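Petmont Street Rover Kit
Home and shared-workshop build, from Jelurell

If you've got a corner of the garage or a bench at your local makerspace, you've got room for a Petmont. It's a small wheeled robot you put together yourself over a few evenings, and we've tried to make the whole thing as friendly as we can (the manual is 178 pages, but plenty of those are diagrams!).

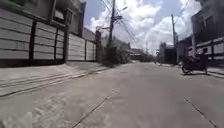

The chassis bolts up with 30 screws, all the one size, and the Imhof motor board clips in underneath. You'll get 2 battery trays, so one can sit on the charger while you're out testing.

Driving over slab joints and kerbs is where the Stodano suspension arms earn their keep, and they're lovely to tune once you get the hang of it.

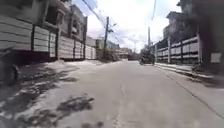 What tools do I need?
A hex key set, a small screwdriver and a soldering iron for the 20 header pins.

Spare wheels come in grey or black, and we're always happy to help you choose a colour, or anything else really, before you order.
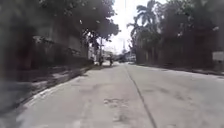 Concrete road with a seam, trees on both sides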